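About Rilline

Rilline is a race engineering company based at Binurside. We prepare and run single-seater cars for private entrants in national and regional championships, and carry out damper, gearbox and data work for other teams. The company has 18 full-time staff and adds contract mechanics from March to October.

Rodrigo Zabala started the business under the name Zabala Gearboxes, rebuilding transmissions for hill climb and Formula Ford cars. The name changed when the firm ran its first car of its own. Gearbox work still accounts for a large part of winter turnover and is carried out in the original unit.
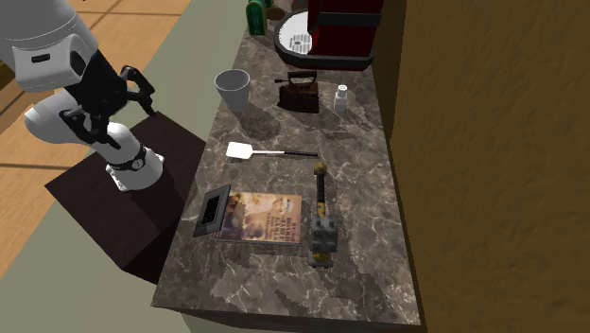 The damper room holds one dynamometer and a spring rater. Every damper is run before and after a rebuild, and both plots go back to the customer with the invoice. We keep the records by serial number - 633 units at the last stock check - so a team that buys a used car can ask for the history of its dampers.

Unai Mateos heads trackside engineering. Each car is assigned a race engineer, a data engineer and two mechanics for the whole season, and these are not swapped between entries. Set-up sheets are shared across all cars at the end of each session. Drivers are told this before they sign.

Lamai Khamphan is responsible for simulation and tyre modelling. Her group supplies a baseline set-up for each of the 13 circuits we visit, normally 7 days before the first practice session. Iker Sotomayor manages parts supply and transport.

Composite repairs are sent to Brurna, who also make our floors and wing endplates. Crash structures are always replaced with new parts from the chassis manufacturer.

Enquiries about race seats should go to Benito Miranda, preferably before the end of June for the following season. Workshop bookings are taken all year. The parts counter closes at 4.30 pm.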